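Sewing Letters to Strangers: a talk with Gönül Bilgin

Gönül Bilgin answers the door with a bone folder still in her hand. She makes small books by hand, and for 3 years she has run an evening course in the town of Driltar, where people learn to fold, sew and cover a notebook. I came to ask her why anybody would want to do this when a notebook in the shop is so cheap.

"The price is not a good question," she tells me. "A person who sews her first book, she opens it and closes it twenty times. She does not do this with the one from the shop."

She was not always a bookbinder. Before, she worked in the office of a paper seller, Clinano, and it was her duty to write down the complaints. From those complaints she learned about grain, the direction in which the fibers of the paper lie. "They wrote to us that the paper is bad, it bends like a potato chip. The paper was good. They glued it against the grain."

Her own teacher was Abundio Magaña, who bound parish registers and spoke very little. He made her cut her first cover again and again. I asked if she was angry with him. "Of course! I went home and I complained to my mother. But now I also make my students cut again, so I must be careful what I say."
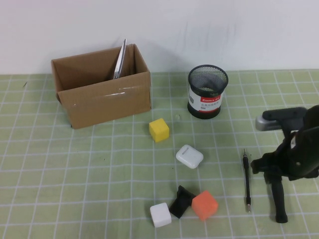
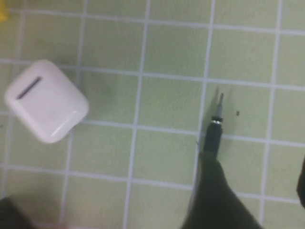 On the table: scissors in a cardboard box, and a white earbud case.

The course has 19 students this October. One of them, Kai-wen Tu, is binding the letters that his grandfather sent home from the ships. The letters have different sizes, and some are written up to the very border, so there is no place for the needle. Bilgin's solution was to attach each one to a narrow strip of Japanese paper and sew through the strip. It is slow work — he has finished four letters since the summer — but the writing stays whole.

We talked also about money. A place in the course costs 700 for the season, thread included, and she knows that for some people it is too much. She lets them pay in parts. She does not want to sell finished books, although she was asked many times.

"If I sell, I will start to hurry," she says, and she goes to look at the glue.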